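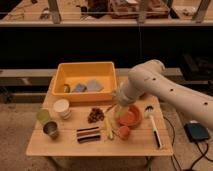
O turno da noite

O telefone da enfermaria tocou às três e ela já sabia que era do bloco. Um homem de sessenta e um anos, operado à vesícula na véspera, com febre e a barriga dura. A interna lera os valores em voz alta, devagar, como se a lentidão os pudesse melhorar.

- Preparem a sala - disse ela. - Estou aí em meia hora.

Vestiu-se às escuras para não acordar o marido. Na cozinha bebeu um copo de água em pé e procurou as chaves do carro na taça errada. De Durow ao hospital eram 30 quilómetros, quase todos de estrada a direito, e àquela hora só os camiões da leitaria andavam por ali. Foi atrás de um até à ponte e depois ultrapassou-o.

Tinha operado naquele hospital durante dezanove anos. Antes disso estivera em Verklow, no serviço do velho professor, onde aprendera a segurar o afastador sem se mexer e a não responder quando ele gritava. O professor operava fígados como outras pessoas descascam batatas, sem olhar muito. Morreu em outubro do ano em que ela saiu. Foi ao funeral de comboio, voltou no mesmo dia e na manhã seguinte tinha duas hérnias e um cólon.

O doente estava acordado. Era um homem grande, de mãos largas, e a mulher dele estava sentada ao lado da cama com o casaco vestido.

- Foi a senhora que me operou? - perguntou ele.

- Foi o meu colega. Eu vou ver o que se passa.

- E o que se passa?

Ela disse-lhe que podia haver bílis onde não devia haver, que era preciso abrir e lavar, e que talvez ficasse com um dreno durante umas semanas. Ele ouviu até ao fim. Perguntou se podia beber água e ela disse que não. A mulher quis saber quanto tempo demorava.

- Duas horas. Se forem mais, alguém vem cá fora falar consigo.

Entraram na sala às quatro e um quarto. A anestesista tinha o rádio ligado muito baixo, uma estação que passava música antiga, e desligou-o quando ela pegou no bisturi. O interno que ia ajudar era do segundo ano e tinha a touca mal posta. A instrumentista endireitou-lha sem dizer nada.

Havia bílis, muita. Aspiraram 455 mililitros e a enfermeira circulante escreveu o número no quadro. Lavaram com soro morno e ela foi com os dedos até ao pedículo, devagar, porque tudo aquilo estava inchado e da mesma cor. Procurou durante vinte minutos. O interno mudou o peso de um pé para o outro.

- Quieto - disse ela.

Ouviu a voz do professor na palavra e não gostou.

O clipe tinha saído do coto do cístico. Encontrou-o mais abaixo, solto, um bocadinho de metal que deixou cair na cuvete. Era uma coisa que acontecia. Tinha-lhe acontecido a ela uma vez, com uma professora primária de Goodwin que depois lhe mandou um cartão todos os Natais até deixar de mandar. Passou um ponto, passou outro, lavou outra vez e esperou a olhar para uma compressa branca pousada em cima do coto. Ao fim de cinco minutos a compressa continuava branca.

- Quer fechar? - perguntou ao interno.

Ele disse que sim depressa demais. Ela ficou do outro lado da mesa a cortar-lhe os fios. Ele fazia os nós com cuidado e apertava-os um pouco de mais, e ela disse-lho só duas vezes.

A mulher do doente estava no corredor, junto à máquina do café, ainda de casaco. Eram seis e dez.

- Correu bem - disse a cirurgiã. - Tinha uma fuga e foi fechada. Os próximos dias é que vão dizer o resto.

- A culpa foi de quem?

A pergunta foi feita sem raiva. A cirurgiã pensou no colega, que àquela hora estaria a levantar-se para levar os filhos à natação, e que ia saber de tudo por ela, antes da visita, no gabinete e com a porta fechada.

- Um clipe soltou-se - disse. - Pode acontecer com uma operação bem feita. Ele vem falar consigo hoje de manhã.

A mulher acenou com a cabeça. Depois abriu a mala, tirou um saco de papel da pastelaria Hiltine e estendeu-lho.

- Comprei ontem para o meu marido, mas ele não pode comer.

Eram dois bolos de arroz, já secos. A cirurgiã agradeceu e levou-os para o vestiário. Comeu um sentada no banco, com os socos calçados e a touca na mão. O outro deixou-o na copa, em cima do micro-ondas, para o interno, que estava a escrever o relatório e ainda ia demorar.

Às sete e meia ouviu os passos do colega no corredor. Vinha a falar ao telefone e a rir-se de qualquer coisa. Ela levantou-se, sacudiu as migalhas da farda e foi abrir a porta do gabinete.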